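Re: Cloltholm clinic, stall list

> Is the Cloltholm clinic still on for Saturday, and can I bring
> a second horse? Kuma is sound again but Gil has not been off
> the farm since March.

Yes, it is on. A second horse is fine. We have 5 stalls left, first come, first served.

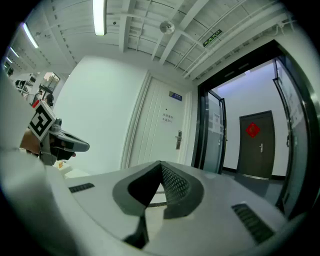 The stall fee is per horse and covers one bag of shavings. Bring your own buckets and hay. Coggins papers get checked at the gate, so have both sets with you.
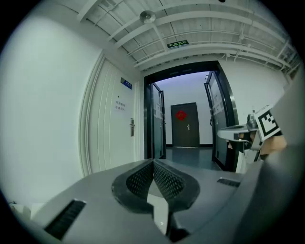
If Gil is nervous, ask for the end stall by the wash rack. The Nudico trailer lot is full, so park along the lower fence.

Entries close at 6 p.m. Thursday.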